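Open day at Tarnido

January 27, 2018

I had been meaning to see the Tarnido handling lab since May, when Eifion Prothero gave a short talk on collecting grasp data with hand-held grippers. They opened the doors to visitors this week, so I took the train up and spent most of the afternoon there. Notes follow, mainly for my own use.

The principle is simple enough. A person carries a two-finger gripper with a camera fixed to it and does the task by hand. The video and the finger opening are logged together, and a policy is trained on the result. The arm only comes in at the end. I have sat through enough teach pendant sessions to see the appeal. The lab has 3201 recordings on disk so far, of which Eifion reckons 17 per cent will be thrown out for bad tracking.

The task on the day was packing: pick up a bag of snacks, bring it over an open plastic container, put it in. Rigid boxes are mostly solved for this sort of work. Bags are harder. The film creases under the fingers, the contents shift, and the width you measure at the grasp tells you very little about the width anywhere else.

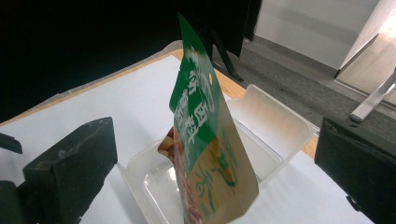 Visitors were allowed a turn. I did 8 attempts and Eifion kept five. My fault was speed. If you move as you would with your own hand, the tracker loses the table texture and the pose jumps. The advice was to slow down on the approach and pause before opening the fingers, so that the release gets a clean label.

A few points I asked about:

Finger pads. They have tried softer ones. Grip was better on film but the pads wore quickly, and a worn pad changes the appearance of the finger in the video, which the model then notices.

Clear plastic. Depth sensors do badly with it, so they work from colour images alone. Highlights on the tray still cause trouble when the lights are moved.

Grip force. Not measured at present. The Grokard board they want to use for it has a sample rate of 40 Hz, which I would call marginal for catching slip on a thin bag.

Calibration. Done once at the start of a session. I would want it repeated after every knock – and there were several knocks while I was there, two of them mine.

There was also a short talk on Vitale, their labelling program. It splits each recording into approach, grasp, carry and release by looking at the finger opening. It copes well with a clean run and badly with a regrasp, where it reports two short tasks in place of one. Someone from Damesen asked whether the splits could be edited by hand. They can, but the edits are lost if the file is processed again. A fix is planned.

I left before the arm was run, as the last sensible train went early. Eifion has promised to send the logs from my attempts, and I want to plot the finger opening against time and see how badly I was squeezing.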